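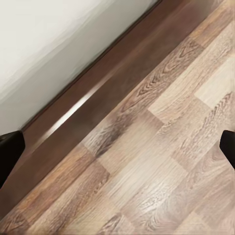
White wall, baseboard and light floorboards

Border checks on the Prernow road – what do you need to carry?

ridgeline_tom
Does anybody cross at Prernow on a regular basis? I was stopped Tuesday on the way back and they had me open the trunk, the spare tire well and both door pockets. Took 2 hours. The officer said there was a case last week with a van and they are checking everything with a roof box. I had a roof box. Nothing in it except a tent.

I read that a driver was booked on a smuggling charge, but I can't find anything with details.

malt_and_hops
It was in the Lisia paper. Man from Stöcker, driving a rental van, 434 cartons of cigarettes behind a false panel. They let him go the next morning and he has to appear in March. No word on the rental company.

ridgeline_tom
Thanks. 434 seems like a lot to fit behind a panel.

Bernd Janssen
I drive that road for work four times a week and have done so for years. They do this every time there is a case. It lasts two or three weeks and then goes back to normal. Have your registration and insurance on the passenger seat, turn the engine off, put the window down. If you have receipts for what you bought, keep them in one envelope. I'm usually through in ten minutes.

k_oleander
Ten minutes in a company truck with a sign on the door, maybe. My sister was held for most of an afternoon with two kids in the back and she had every paper you listed. They never told her what they were looking for. I don't think the envelope makes much difference.

Bernd Janssen
I don't have a sign on the door. But yes, some shifts are slower than others. Before seven in the morning is best.

pelican84
What I'd like to know is whether they can search a locked box without you there. A guy I work with says they drilled the lock on his toolbox. He filed for damages and got a letter back saying 400 was the most they would pay. The box cost him 1,765 with the drawers.

malt_and_hops
They can open it if you refuse to. If he was standing there with the key and they drilled it anyway, he should appeal. There is a form for it at the office in Lisia, second floor. Same building as vehicle tax.

pelican84
He wasn't standing there. He was inside at the desk.

malt_and_hops
With the key?

pelican84
I'll ask him.

k_oleander
So he has to guess that he should leave his keys with them? Come on. Somebody could have walked inside and asked.

slowlane
I live on the Stöcker side and I'm fine with the checks. The trucks used to come through at night with no stops at all, and there was a fire in one of them by the Gendance depot that closed the road until noon. If it costs me an extra half hour on the way to the dentist, okay.

k_oleander
The fire was brakes. It had nothing to do with smuggling.

slowlane
They found cigarettes in it.

k_oleander
They found them after. The fire was still brakes.

ridgeline_tom
Back to the roof box – would you take it off? I have to cross again next weekend and I don't need it this time.

Bernd Janssen
I would. It's one less thing to open.

slowlane
Take it off. Better mileage too.

ridgeline_tom
OK, it's coming off. I'll post how long it took.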